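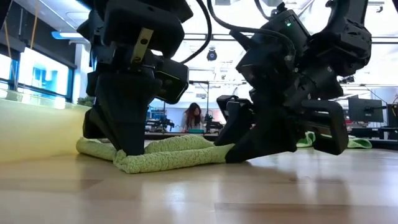

3/14/19 – Jugah open day, back at the bench

Finally saw the Nomeo arms fold laundry up close, and I loved it! Bradach had the towel demo going on a wood surface, same green towel over and over, and you could stand close enough to watch the fingers work into the pile. The log on their screen said 3134 attempts, with 180 of those from this week. I stayed for 2 full runs and could have stayed all afternoon.

To try on our Vilent rig: softer closing speed, and go for a corner before anything else.

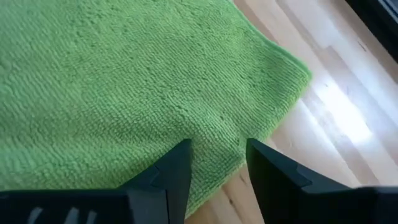 Why start with a corner?
It gives the planner a known point to work from, and the hem is easier to grip than the middle of the cloth.

Want to ask them about fingertip wear. Also dig out our old run 1533 – the slip in it looks a lot like one I saw there.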